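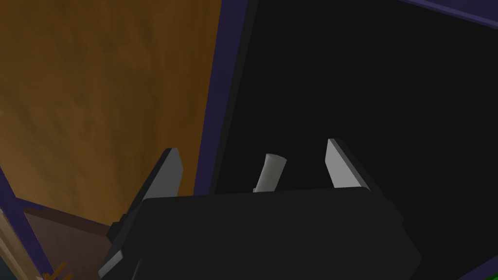

Flinuseck has brought back its trade-in bonus for the winter, and this time the offer covers tablets and laptops as well as phones. The electronics retailer confirmed the terms on its website on Wednesday morning. The promotion is open now in all of its shops and online, and closes at the end of December.

The way it works is simple enough. Customers who hand in an old device while buying a new one get the usual trade-in price, plus a top-up paid as store credit. The size of the top-up depends on what is being bought. The highest amount, £200, is kept for the larger Kitance laptops. The smaller Kitance models and the Pimentel tablets come with lower amounts, and phones start at £40.

The old device does not have to be the same kind of product as the new one. A phone can be traded in against a laptop, for instance, and the laptop bonus will still apply. Last year the two had to match, a rule that drew a fair number of complaints on the company's own forum.

There is a minimum spend of £189, worked out after any other discount has been taken off. That rules out most accessories and the cheapest of the Pimentel tablets, although shoppers can add a case or a charger to the same order to get over the line. Gift cards do not count towards the total.

Devices must switch on and hold a charge, and they must be signed out of any account before they are handed over. A cracked screen lowers the trade-in price but does not affect the bonus. Water damage means the device will be refused. Those trading in online are sent a prepaid envelope and have 7 days to post the device after their new one arrives. If it is late, the trade-in price and the bonus are both charged back to the card used for the order.

The credit is added to the customer's Flinuseck account once the old device has been checked. In a shop this is done at the counter. For online orders the company says to allow up to two weeks, so anyone hoping to use the credit on Christmas presents would do better to go in person. It runs out at the end of March and cannot be swapped for cash.

Rival chain Killatness is running its own offer over the same period, with money off at the till in place of credit. Its discounts are smaller on paper, with £120 the most that can be saved on a laptop, but no old device is needed and there is no minimum spend. It is also selling the Pimentel tablets with a free keyboard cover while stocks last. The range of Kitance laptops at Killatness is narrower, and the largest model is not sold there at all.

Buyers with nothing to trade in will find little for them at Flinuseck this month. The shop's own price cuts are limited to last year's headphones and a few older monitors, most of which have been at the same price since October.

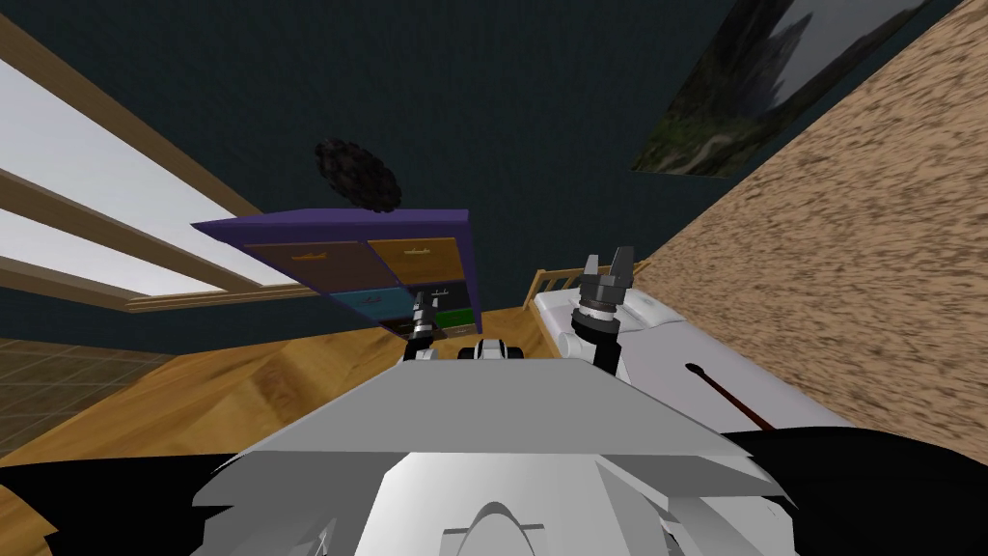
Shopping and Offers

Flinuseck has also changed its returns policy for the season. Anything bought during the promotion can be taken back until the middle of January, provided it is in its box with all of its parts. If a trade-in was part of the order, the old device will not be returned, but the customer keeps the trade-in price as credit. The bonus itself is cancelled.

Click and collect orders placed before 3 pm will be ready the same day at most branches. Collection points inside other shops are not taking part in the trade-in offer, so customers with an old device to hand over will need to choose a full Flinuseck store at the checkout or use the envelope.

The full list of accepted devices, with a price for each, is on the trade-in page. It currently has 3236 entries and is updated every Wednesday.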